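How to set a tray for breakfast, and how to clean it after

In my house we eat the breakfast from trays. It began when my daughter was small and her cup traveled across the table every morning, and now she is in school and we still do it. Many people write to me on the Kellard page that they bought a plastic tray and then it lives behind the toaster. I will explain how I do it, step by step, with my own mistakes included.

What you need

One tray with a raised rim. One small plate, one bowl, one cup with a wide bottom. A soft cloth, dish soap, baking soda. A thin piece of non-slip mat is optional. I buy the mat by the roll from Satthorpe and cut it with kitchen scissors.

Choosing the tray

Measure the table before you buy. Two trays must fit across from each other and leave space in the middle for the bread and the jug. My first tray was from Pliderport, very beautiful, with handles on both sides, and it was too long for our table by the width of a hand. I gave it to my sister.

The rim should be high enough to stop a spilled drink, but not so high that a child hits it with the wrist when she uses the spoon. Rounded corners are easier to wipe than square ones. In a square corner the porridge dries and you must take it out with a toothpick.

Look also at the weight. Put your heaviest bowl on the kitchen scale together with the plate and the cup. Mine came to 488 grams without food, and this a child of 6 can carry if she uses two hands and walks slowly.

Setting the tray

1. Wipe the table and let it dry. A tray slides very easily on a wet table.

2. Put the tray down flat and press each corner with one finger. If it rocks, turn it over and look for old food stuck on the bottom.

3. Put the bowl first, near to the person who eats. The heavy thing goes close to the body.

4. Put the cup behind the bowl, on the side of the hand which the child uses. For a left-handed child, this is the left side. I did it wrong for a whole winter.

5. The small plate goes in the space that is left. If there is no space, leave the plate on the table beside the tray.

6. The spoon comes last, inside the rim.

If your tray has a printed picture, try to leave a part of it free. My daughter eats better when she can find the drawing under the toast, and she tells me when it is upside down.

Ours is a cream-colored one with the word "Rabbit" in gray letters and a thin line drawing with a little flower in it. Gray lines on cream look very nice, but they also need some care in the washing, and I come to this now. 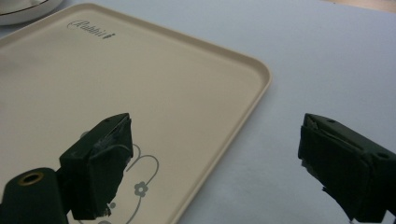
Lambros Tzavaras wrote to me that he never puts a printed tray in the dishwasher, not even on the top shelf, after one of his came out with half of the picture gone. He washes by hand in warm water and says a cloth is enough. I followed his advice and I have no complaint.

Cleaning

Do it soon after the meal. Shake the crumbs into the sink, then wash with a soft cloth and a drop of soap. Go along the inside of the rim with your finger under the cloth, all the way around. Most of the jam hides there.

For tea or berry stains, mix baking soda with a little water until it is like toothpaste. Put it only on the stain, wait some 5 minutes, and wipe with small circles. Do not rub over the printed lines. Do not use the green side of the sponge anywhere, it makes fine scratches and these collect dirt later.

Rinse, dry with a towel, and stand the tray on its long side until the bottom is also dry.

Storing

I keep 3 trays upright between the bread box and the wall, with a sheet of kitchen paper between them so the pictures do not rub. Before this I had them flat in a pile and always the one I needed was the lowest. A narrow file holder from an office shop works too. Katene makes a metal rack for trays, but the wires are too close together for a thick rim, so take your tray with you to the shop and try it.

In November, when we turn on the heating, I move them away from the radiator side. A tray which has bent from the heat will rock on the table, and I have not found a way to make it flat again.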